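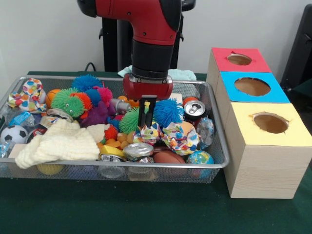 Greltari: stories dictated by preschoolers

Version 2, December

Greltari is a set of 421 short stories told out loud by children in the Osa and Haberkorn preschool rooms and typed up by the adult sitting with them. The children were three to five years old. We love these stories, and we hope teachers, students and anyone building reading tools for small kids will dig in!

What you get

stories.csv has one story per row, with a story ID, room, age in years, the text and up to four topic tags.
tags.txt explains each tag.
tidy.py rebuilds the CSV from the transcripts folder. Run it with Python 3; it needs no extra packages.

How the stories were written down

The adult asks "Do you have a story today?" and then types exactly what comes. We keep "goed" and "the most biggest." We keep sound effects too (there are a lot of sound effects). Names of children, siblings and pets are swapped for made-up ones. No story runs past 1000 characters, and longer ones are split at a pause and given the same ID plus a letter.
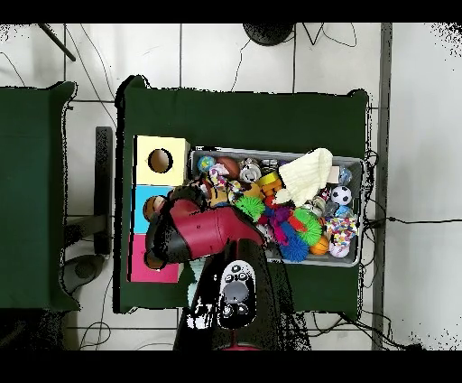 Tagging was the part we argued over most, and it was great fun. A story gets "sorting" when a character decides where things belong, even if the rule changes halfway through. With a yellow, a blue and a hot pink box stacked in a column, each with a round hole, and a big gray bin of little toys next to them, one child will go by color and another will tell you which toy is scared of the dark and can't go in a hole at all. Both count as sorting. The second one gets "feelings" as well.

Known gaps

Quiet children are underrepresented, and so are stories told mostly with gestures. Age is whole years only. Charito Dimaculangan read every transcript against the audio, but the audio itself isn't shared. Stories told in two languages keep both, with no translation yet.
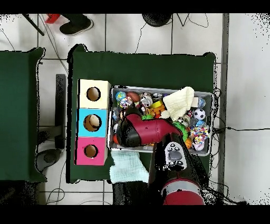 Jana Albers wrote to ask whether the retellings could be linked, so that a child's first go at a story sits beside the one told a month later. Yes, please! The column retold_from is in the CSV now, filled in for the Osa room only. Haberkorn comes next.

Fixes and questions

Open an issue with the story ID in the title. If you spot a real name we missed, email the Hultetora office instead and we'll pull that row the same day.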